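Search this site Enter keywords Go

Skiketcombe wash room opens its doors, and the towels are already piling up

I have been hearing about the new wash room at the Ospina Street hall since last winter, so when the word went out that it was finally taking laundry I threw two bags in the car and drove over. I'm glad I did! It's a cheerful, steamy little place with a long folding counter down one side, and by the time I got there at 9 in the morning there was already a line out to the bike rack.

The idea is pretty simple. Plenty of apartments in the older part of Skiketcombe have no hookups, and the coin laundry on Ridis Avenue closed in the spring (I still miss the vending machine, the one with the good pretzels). People have been driving 25 minutes each way to wash their bedding, or doing it in the bathtub. The hall had a back room with a floor drain and decent water pressure, and that turned out to be most of what you need.

It cost $3,000 to get going, not counting the machines, and nearly all of it went to plumbing. Grutum, the appliance shop out by the feed store, let the hall have its washers at cost and threw in the hoses. The rest came from a pancake supper in March, which I attended twice if you count going back for seconds.

Towels are the big thing for now. The hall runs the showers for the swim club and the summer day camp, and between them they go through roughly 60 towels on a busy day. Those used to be sent out and came back a week later smelling like somebody else's soap. Now they get washed in the same building, dried, folded in thirds and put back on the shelf by suppertime. Household loads fit in between, mornings before 11 and evenings after 6.

I did pick up a few tips while I was waiting my turn. Dark towels go in by themselves the first few times, and that goes double for navy and red. Shake each one out before it goes in the drum – a towel that goes in wadded up tends to come out wadded up. And go easy on the detergent. The woman ahead of me uses two tablespoons for a full load and skips fabric softener completely, and her towels were fluffier than any I own. I have been pouring in a whole capful for years, so that was a bit of a blow.

My own loads went fine, apart from one sock that has joined whatever club socks join. The spin was strong enough that my sheets needed only half an hour in the dryer. There's a clothesline out back too, strung between the fence and the old flagpole, and on a breezy day I'd use that before I'd spend quarters. 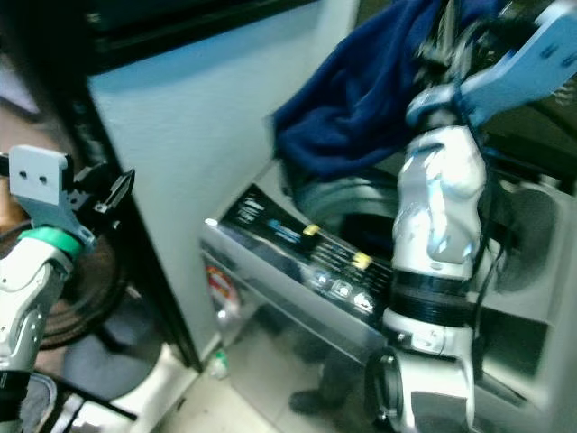
Do I need to bring my own detergent? Plain unscented powder is kept on the shelf by the sink and is included in the price of a wash, but you're welcome to bring whatever brand you like.

A wash is $2 and a dryer run is $1, quarters only for the moment. There's a change machine in the front hallway that was working when I was there, though it did spit my five back out a couple of times before it gave in. You can reserve a time on the clipboard by the door. There are 14 slots a day, and when I left, the evening ones were filled in pretty far down the page, so sign up early if you work days.

A few things aren't finished. The second sink has no faucet yet, the folding counter wants another coat of paint, and the lost-and-found basket is still waiting for a lid. Rugs and horse blankets aren't allowed (the sign is very firm about horse blankets), and comforters bigger than a queen should still go to the dry cleaner in town.

The hall is asking for spare laundry baskets and clothespins in any condition. Drop them inside the side door – the one with the ramp – any time before 8 at night. I'm taking over a bag of clothespins myself, and I'll be checking that basket for my sock.

Get our local news in your inbox every week. Enter your email address to subscribe. You can unsubscribe at any time.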